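Search this site
Enter keywords

Print this page | E-mail this page

Randon simulated cell: progress to March

The Chae cell model is set up and running under the Paro grant. Work this period was on finger alignment and the wrist view. The grasp point for the cup was moved 16 mm towards the rim.

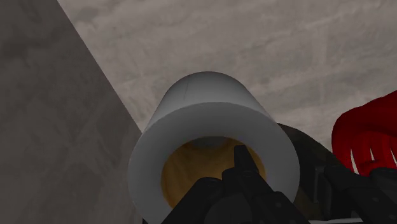

Finger opening is now checked at the start of each batch - a drift in the stored zero had spoiled 31 of 567 runs. The fault was traced to a settings file and corrected.

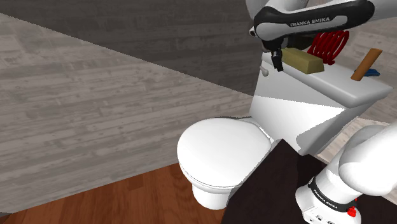

Approach height over the tank lid remains at 53 mm. Sumumley has asked for a lower value, to be tried next period. Contact settings for the small objects are still to be tuned.

Spending is within budget.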